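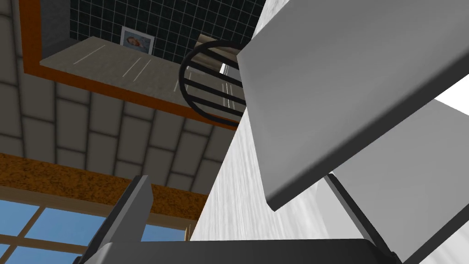
Prata Comedy Night: questions we get often

Last updated 2019-10-09

Please read this page before you write to us. If your question is missing, the e-mail is on the contact page and Benedita Marinho answers it, usually in two days.

Where is the show?

In the upstairs room of the Tudero, the theatre on Comeck Street. The entrance for our show is the side door, with the green awning. If you come in by the main lobby they will send you around the building again, so look for the awning.

How many seats are there?

The room has 100 seats. There is no standing place. The seats have no numbers and you take the one you like when you arrive. Groups of more than six should write to us one week before, so that we can keep a row.

At what time should I come?

Doors open at 7:15 and the first comedian is on stage at 8:00. If you arrive after the start, please wait at the back until the applause between two acts. Our host will wave to you.

How long does it take?

Two halves of 50 minutes, with an interval of 20 minutes. The last act sometimes goes over his or her time. The last tram leaves from Womer Square at 11:40 and until now all our guests could catch it.

Who is performing?

We publish the names on the first day of each month. The host is Ognjen Obradović, except in June, when he is on tour and we have guest hosts. Comedians can cancel also on the same day, and in this case we look for another one of the same level. We don't give money back for a change in the lineup, unless it was a solo show.

Is it all in English?

Yes. Many of our comedians have another first language, as do I, and you will hear many accents. Once in the season we make a night in Portuguese and this is marked clearly in the programme.

What does a ticket cost?

A ticket is $18 online and $22 at the door. Students and seniors pay $10 at the door only, with a card. We always keep some tickets for the door, but on the nights with a known name they finish quickly.

Can I change my ticket for another date?

You can do it once, until noon on the day of the show. Write to us the order number and the new date. After noon we cannot change it any more, but you may give the ticket to a friend. We don't check the names.

Are children allowed?

From 16 years with an adult, and from 18 years alone. The language is sometimes strong. We do not ask the comedians to make it softer.

Will somebody make jokes about me if I sit in front?

It is possible. The first two rows are the favourite of some hosts. If you prefer to be left in peace, sit from the third row back or at the sides.

Can I film?

No, please. Comedians try new material here and they don't want to find it on the internet the next morning. One photo without flash is fine during the applause.

How can I perform?

The open spots are five minutes long. Send a link to one video, not edited, with a real audience. At the moment 793 people are on our list, so the answer can take several months. Please do not send the same video again after two weeks, it does not move your name up. If you live outside the city, write also when you will be here.

Is the room accessible?

There is a lift from the side entrance and an accessible washroom on the same floor. A companion comes in free. Tell us before, and we will keep two places near the door.

I lost something at the show. What now?

Ask at the Tudero box office, open from 2:00 in the afternoon. We leave everything we find with them and they keep it for one month. Umbrellas also.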